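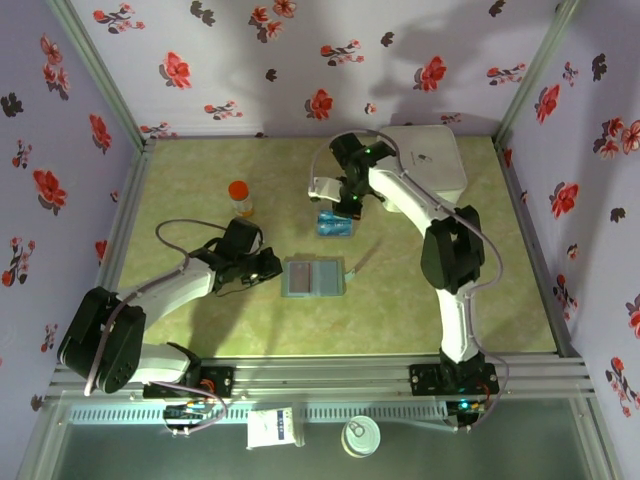
The two-arm bench at Widside, with a tray, a bottle and a blue pack on the mat.

Two arms on the packing floor
Widside site gallery, updated 6/7/22

Widside packs small mixed orders for shops and clinics. Most boxes hold a handful of different items, and until last December every one of them was picked and laid out by hand. The two-arm bench now takes a share of that work. This page is for staff at our other site in Sanport, who will be getting a bench of their own and have asked what it looks like and what it has meant for the people on the floor.

The bench
Both arms are fixed to the rail along the front. Each can reach the middle of the mat, so the order in which they move has to be set with care. The left gripper is open beside the tray and the right one is over the blue pack. Setting that order is now part of the packers' job. It used to be done by the supplier, Jidico, who came in once a fortnight, and small changes had to wait for the visit.

The items
We run a mix of shapes on purpose. A bottle with a cap, a flat shiny pack and a shallow tray all need a different approach, and a thin stick is harder than any of them. Packers choose the test items themselves from whatever has been giving trouble that week. The list stands at 34 items, and three of them still go to the hand benches every time.

The walls
The flowered paper goes round the left, back and right sides. Staff on the early shift like it and staff on the late shift mostly don't. The Sanport bench can have whatever people there prefer.

What has changed for packers
No jobs were cut when the bench came in. Two people per shift moved from laying out to checking and setting up. The work involves less standing in one spot and less repeated reaching, and sore wrists come up less often at the monthly meeting. It also involves more waiting. Several packers said the first weeks were dull, and that watching an arm is more tiring than it sounds. The rota was altered so that a turn at the bench lasts two hours, followed by a turn on the hand line.

Pay was the other question. Bench setting was first treated as part of the ordinary grade. After talks in the spring it was given its own rate, and anyone who has finished the Navarrete course can apply. The course takes 3 days and is done in working time.

What has not changed
Hand packing still does the larger part of each day. On a normal shift the bench handles 448 items, against a target of 500 set when it was ordered. Glass, loose sachets and anything with a torn label go to people. So do rush orders, where a packer is still quicker.

Questions from Sanport staff can go to the Widside floor office. Visits can be booked for any shift, and flat shoes are needed.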